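Collecting demonstrations at Primgate: frequently asked questions

2025-01-06, by the Stidholm data desk
Last updated: January
3 min read

What counts as an example?
One complete go at one task, from the arm setting off to the arm letting go. Half a go is a different thing, and we have a folder for those. It is a large folder.

How many do you need?
The target for plates is 3000. We have 1284 that passed checking and 1328 if you ask whoever recorded them.

Why so many of the same thing?
They only look the same to you. The model will happily learn that plates live in one exact spot, so move the rack a little between goes, turn it now and then, and change the lighting when you remember.

Should I be smooth and graceful?
Steady will do. If you dither over the rim for ten seconds, the model learns to dither, and it will be better at it than you are.

I made a mistake. Do I delete it?
No. Mark it as failed and carry on. If you fumbled and then recovered, mark it as recovered. The Honorato team are very fond of those.

What do I write in the label?
What the arm did, in plain words: "take the blue plate by its top edge". Please don't write "plate again".

Where should the gripper hold a plate?
On the top edge while the plate is upright in the wire stand, and keep the wrist where the camera has a view of the fingers.
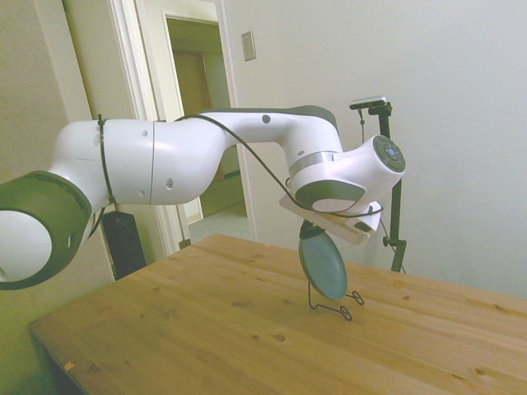

Bustex wrote in to ask whether goes recorded by a tired operator should be left out altogether, as theirs got noticeably slower after lunch. We keep them, provided they pass checking. Slow is fine. Put the start time in the notes so that anyone who wants only the mornings can have them.

Can I stop at a round number?
You can stop when your slot ends.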